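3. Mise en service du déshumidificateur Trosetetti

Partages : 24 — Commentaires : 7

Vous avez donc une cave humide. Le Trosetetti ne la transformera pas en salon, mais il en retirera assez d'eau pour que vos cartons cessent de ressembler à du pain perdu. Comptez une petite heure pour l'ensemble de la section, un peu plus si vous lisez les notes. Lisez les notes.

3.1 Avant de commencer

L'appareil voyage mal. Son circuit contient de l'huile, et cette huile se promène dès qu'on couche le carton, ce que tous les livreurs font malgré les flèches imprimées sur les quatre côtés.

1. Sortez l'appareil de son emballage et posez-le debout, roulettes au sol.
2. Laissez-le dans cette position 24 heures sans le brancher.
3. Retirez les adhésifs bleus. Il y en a derrière la grille, sous le réservoir et sur le flotteur. Celui du flotteur est translucide et fait la fortune de notre service après-vente.
4. Gardez le carton jusqu'à la fin de la période d'essai.

ATTENTION — Ne branchez pas l'appareil « juste pour voir ». Un compresseur démarré trop tôt fait un bruit de casserole, puis n'en fait plus aucun, et la garantie Bestbridge ne couvre pas la curiosité.

3.2 Choisir l'emplacement

1. Placez l'appareil sur un sol plat et dur. La terre battue est à éviter ; posez au besoin une dalle de béton.
2. Laissez 200 mm de dégagement derrière la grille d'aspiration et le double au-dessus de la sortie d'air.
3. Fermez les soupiraux. Un déshumidificateur qui tourne fenêtre ouverte assèche le département, et il lui faudra du temps.
4. Vérifiez que la prise est à plus d'un mètre du point le plus bas de la cave, celui où l'eau arrive en premier. Vous le connaissez sûrement.

Note : n'utilisez pas de rallonge enroulée. Si la prise est trop loin, déplacez l'appareil ou faites venir un électricien.

3.3 Raccorder l'évacuation continue (facultatif)

Le réservoir fourni contient 4 litres. Dans une cave vraiment humide, il se remplit pendant que vous remontez l'escalier. Le kit d'évacuation Flesurow, vendu séparément — nous en sommes désolés, le service commercial un peu moins —, envoie l'eau directement vers un siphon.

1. Débranchez l'appareil.
2. Dévissez le bouchon situé au dos, sous l'étiquette signalétique. Il résiste. Tournez dans l'autre sens si vous commencez à douter de vous.
3. Vissez l'embout Flesurow à la main, sans pince, jusqu'au contact du joint.
4. Enfilez le tuyau sur l'embout et serrez le collier avec un tournevis plat.
5. Déroulez le tuyau en pente régulière jusqu'au siphon. L'eau ne remonte pas les côtes, même petites.
6. Versez un verre d'eau dans le bac supérieur et vérifiez qu'il ressort au bon endroit.

ATTENTION — Dans un local où il gèle, n'utilisez pas l'évacuation continue en hiver. Revenez au réservoir jusqu'aux beaux jours.

3.4 Premier démarrage et réglage

1. Branchez l'appareil. Le voyant vert clignote, puis se fixe.
2. Appuyez sur MODE jusqu'à l'affichage de « CO » (continu).
3. Laissez tourner 72 heures. L'humidité affichée va baisser, remonter, puis baisser pour de bon : les murs rendent ce qu'ils ont bu depuis des années.
4. Passez ensuite en mode « AU » et réglez la consigne sur 55 %. Plus bas, vous payez de l'électricité pour faire craquer vos meubles. 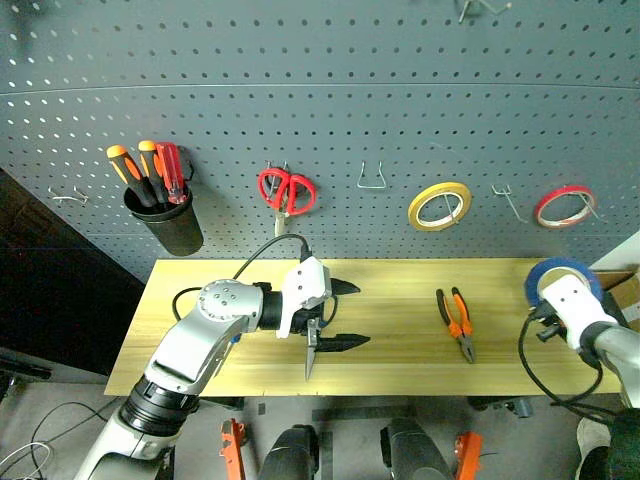

Si l'affichage reste bloqué au-dessus de 80 % à la fin du premier cycle, cherchez l'erreur dans cet ordre : un soupirail ouvert, un adhésif oublié, du linge qui sèche. Le linge est le coupable habituel et son propriétaire le nie presque toujours.

3.5 Entretien courant

1. Nettoyez le filtre à l'eau tiède quand le voyant orange s'allume. Pas de lave-vaisselle.
2. Laissez-le sécher à l'ombre avant de le remettre.
3. Essuyez le flotteur avec un chiffon. S'il colle, l'appareil croit le réservoir plein et se met en grève.
4. En juillet, profitez d'un jour sec pour tout arrêter et dépoussiérer la grille arrière au pinceau souple.
5. Après 2 000 heures de fonctionnement, l'écran affiche « SE ». Faites contrôler le circuit par un atelier agréé, puis maintenez MODE enfoncé dix secondes pour effacer le message. L'ordre de ces deux opérations a son importance.

Note : le capteur externe Wogan, si vous l'avez acheté, se fixe sur le mur opposé à l'appareil, à hauteur d'épaule. Posé sur l'appareil lui-même, il mesure surtout l'air que celui-ci vient de sécher et vous annonce des résultats magnifiques.

Pour la vidange avant déménagement, voir section 4.

Cet article vous a-t-il été utile ? Oui (72) Non (24)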